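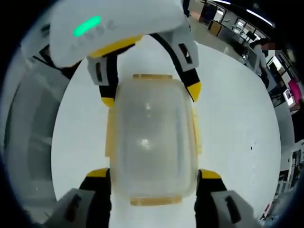
Troltine Bulletin, Issue 64, page 4

Visit report: container handover cell, Quintana site
Ramiro Cifuentes

The visit was arranged to look at one open item, the dropped container reported by the Quintana group in August and still not closed at the time of writing. I had the fault log in advance and spent most of the day at the handover table.

The task is short. Two grippers take a translucent plastic container, one pair of fingers near the top and the other pair near the base. Both pairs hold while the container is upright, then the upper pair lets go and the lower pair carries the container to the outfeed. The upper gripper has a white body with a green light strip, and the fingers have pale slotted pads, black segments and yellow tips. Control software is Flamalus. The logging unit is a Zovport.

The fault is in the release. The upper pair should open only after the lower pair has reported a stable grip for 240 milliseconds. In the August event the upper pair opened on the first report. The container slid down through the lower fingers, struck the table on one corner and went over the side. It was empty. An operator reached for it while both grippers were still enabled, and the site has correctly logged that as a separate safety matter.

The cause of the early release is understood. A restart after a communications dropout loaded the default parameter set, in which the hold time is zero. The status light stayed green throughout. Green on these units means that the drive is powered and no drive fault is present. It carries no information about grip. Two of the three operators I spoke to had taken it to mean that the part was secure. The manual is clear on the point, but the page is near the back.

I watched a run of 100 handovers with the corrected parameters loaded. There were no drops. On 4 of them the container rotated slightly when the upper pair opened, and the lower pair recovered it without stopping. The site does not count these as faults. I would, at least until somebody has measured finger wear. The container walls are frosted, and the lower pair presses close to the base, which leaves little margin if the container starts to turn.

We then repeated the dropout by pulling the network cable during a hold. Both pairs stayed closed, as they should. After the restart, Flamalus refused to run until the parameter set had been confirmed at the panel. This check was added after the event and it works. It can be bypassed from the maintenance login, and the password for that login is shared across the shift.

Points left with the site:

Remove the zero hold time from the default set.
Give the maintenance login to named persons only.
Fit a grip indicator separate from the drive status light.
Stop both grippers before anyone reaches over the table, and put the stop within reach of the standing position.
Log rotation on release, with the finger hours.

The first two were accepted on the day. The indicator needs a quotation. The position of the stop is disputed, as the present one meets the drawing, and the drawing shows the operator on the other side of the table. I have asked for the drawing to be revised before the stop is moved.

Report filed Thursday, April 2, 2020. The rotation data will go in a later issue if the site releases it.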